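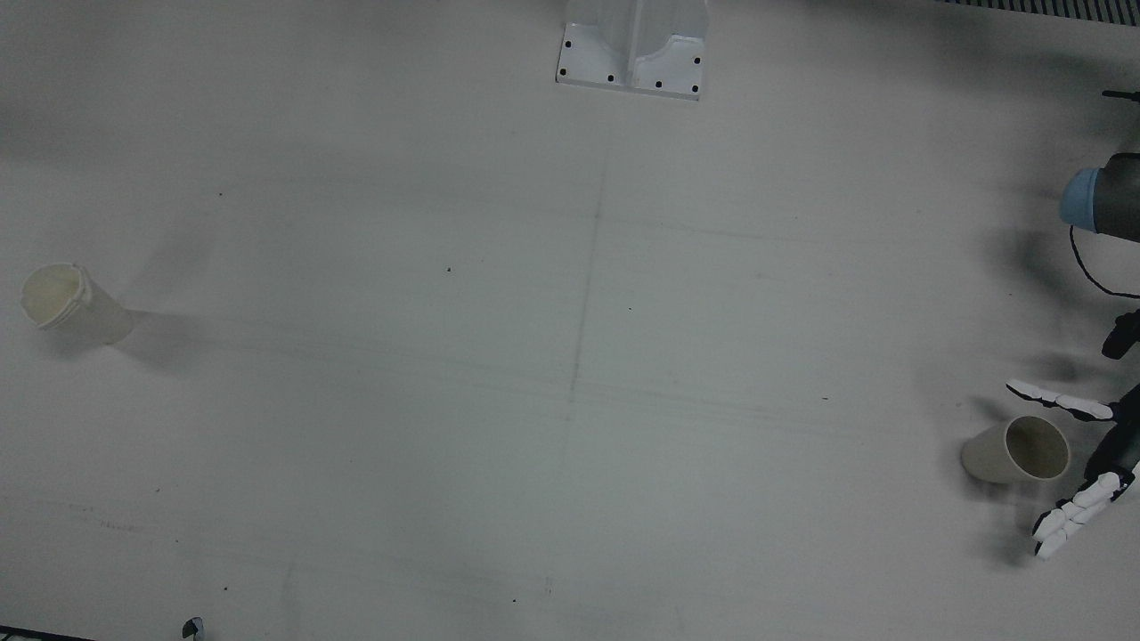
Cup Stock and Tabletop Notes, Gistcombe Room 2

March 11, 2022
By Tahmineh Shahbazi

The work surface at Gistcombe gets logged with the paper cups used on it. Cup stock is item 138 on the Juvia supply list. Surface marks go under item 173. Bakari Magesa keeps both lists; the next review is in June.

Rim shape is recorded with the cup upright, before any liquid is poured. A rim out of round by more than 2 mm goes in the log as "uneven." Interior color gets its own column, and the cream-white cup at left would be entered as pale yellowish, uneven rim, opening to the upper left. Outside color is judged under the same room light.

Corrections to the log: Flor Villca, Menitz office.

We use cookies to count page visits. Accept | Settings

© 2022 Gistcombe. Contact | Back to top 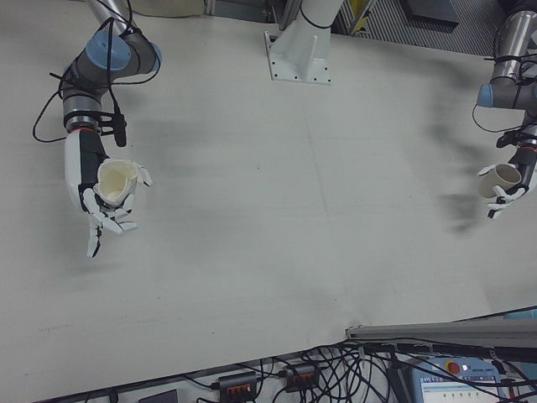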